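Switching to Brown Rice

I ate white rice for most of my life and changed over in October, mostly because the store in Dalley had the Milura brown on sale and I bought too much of it.

The first 3 batches were bad. I used the same water as always and got something close to gravel. Now I soak the rice for 7 hours – overnight, more or less – and add an extra half cup of water. It takes longer than white and you have to plan dinner in the morning. I forget one night out of 3 and we have noodles.

Salt goes in before cooking. A spoon of oil helps too. Leftovers fry well the next day, better than white did.
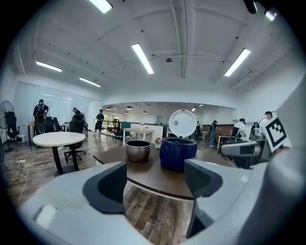 A reader in Cabrera wrote that soaking is a waste of time and that a longer rest with the lid shut does the same job. I tried it twice. The grains were fine on top and hard in the middle, so I'm staying with the soak. I still have half the bag to get through.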